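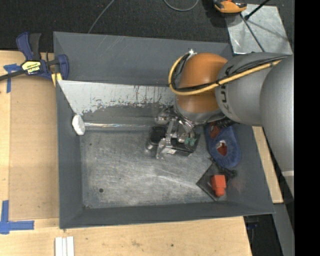 Shop Floor & Back Room > Storage, Shelving, Bins > Sloped metal bins: keep or sell?

ravinder_girard
Posts: 41

We took over the old returns counter at the Besness store in June and inherited a big gray metal bin with sloping sides. I assume somebody once paid real money for it. My plan was to use it for mixed small returns, the stuff that comes back with no packaging and no explanation. Chargers, little speakers, plush things, a bathroom scale that disagrees with everyone.

Two weeks in, I have opinions. Everything slides to the bottom. You put a thing near the wall and by lunch it's in the middle with its friends. Black items disappear into each other. I spent a good part of one morning looking for a black power supply that was lying right next to another black thing I had already picked up twice.

Do people like these? Is there a trick? Or do I list it for local pickup and go back to shelves like a normal person?

LucieT
Posts: 1,780

The sliding is the whole point of the slopes. Stuff ends up on the floor of the bin where you can get at it, and it doesn't wedge itself into a corner and live there. A straight-sided bin of the same size is where small items go to retire.

You have too much in it, I would bet money.

ravinder_girard
Posts: 41

Define too much.

LucieT
Posts: 1,780

If you can't see bare floor, that's too much. Dump it out and put back only what you can sort before your next break. Mine sits almost empty most of the day and I get a lot of use out of it. My manager thinks it looks wasteful and I have stopped discussing it with him.

tanner.despres
Posts: 445

Going to disagree with Lucie, which I do about once a year for my health.

Sloped bins are great for one kind of thing. Bolts, tennis balls, oranges, fine. For mixed returns they're miserable, because the heavy boxy stuff goes down first and the soft stuff rides on top, or it parks itself against the side and you forget it. We had a plush duck against the wall of ours for an entire season. It was on the inventory as missing. It was the most visible object in the building.

Shelves. Labels on the shelves. Go home on time.

LucieT
Posts: 1,780

You had a duck problem, Tanner. The bin was fine.

radu_n
Posts: 212

Color helps more than anything else said so far. A gray bin is kind to a bright blue anything and very unkind to black electronics down in the shadow. We hung a cheap work light over ours and the "lost" items went way down. Point it so your own arm isn't in the way when you reach in. I had it behind me for the first week and was basically sorting by touch.

Also turn things label up when you drop them in. Sounds fussy. It takes no time and then you can read what you've got without picking it up.

ravinder_girard
Posts: 41

The light I can do. Label up I can do. My evening guy will not do label up. He drops things from the height of his own shoulder and walks away before they land.

radu_n
Posts: 212

Then you want a mat in the bottom. Metal floors get worn bare anyway, and they're loud. I cut a Nomusska drawer mat to size, the dark green one, and it did two jobs: quieter, and black things finally show up against something.

tanner.despres
Posts: 445

Mat slides too, by the way. Ask me how I know. You'll be fishing out the mat with the stuff rolled up inside it like a burrito.

radu_n
Posts: 212

Cut it bigger than the floor and let it run a little way up the slopes. It holds itself in. You cut yours small, didn't you.

tanner.despres
Posts: 445

I cut it to the exact size of the floor, like a person who owns a tape measure.

harveyn
Posts: 88

Can I ask a different question? Does anyone clean these? I bought a used one from a guy outside Solholm and the sides had rub marks all over from things being dragged out. Warm water and dish soap got off most of it. The brownish ones stayed put. I can't tell if it's rust or old tape glue or cardboard that rubbed off. It doesn't come off on my hands so I've been living with it.

LucieT
Posts: 1,780

Rub a bit of cooking oil on one spot with a rag and leave it ten minutes. If it softens, it was glue. If nothing changes and it feels rough, probably rust, go over it lightly with a scrubby pad. If it's smooth and stays brown, leave it alone, it's a bin.

And wipe the oil off afterward. I left some on once and every plush item that came through that afternoon picked up a shine.

harveyn
Posts: 88

Thanks. It was glue on one side. The other side is apparently just a bin.

ravinder_girard
Posts: 41

Update for anyone keeping score. Emptied the whole thing. At the bottom: two power supplies, a remote for a TV we have never carried, and a Bélanger catalog from before my time with coffee on it. Put back five items. Hung a light. It does work better, and I say that with some resentment.

The soft stuff I've moved out completely. It gets its own laundry basket now, next to the counter. Tanner was right about that part.

tanner.despres
Posts: 445

Screenshotting this.

LucieT
Posts: 1,780

You don't need to pull the soft stuff. One fuzzy thing at a time in there does no harm, you just have to take it out first. People reach for the interesting box and leave the fluffy thing for later, and later is how you get a duck.

radu_n
Posts: 212

Agree with Lucie on the order, agree with Tanner on the basket. Small boxes in the middle with gaps between them. When two black ones sit side by side, move one. Did you get the mat?

ravinder_girard
Posts: 41

Ordered. Bigger than the floor.

tanner.despres
Posts: 445

Traitor.

harveyn
Posts: 88

What was the bathroom scale's problem, while we're here?

ravinder_girard
Posts: 41

It adds four pounds. Customer returned it, I tested it, I also wanted to return it.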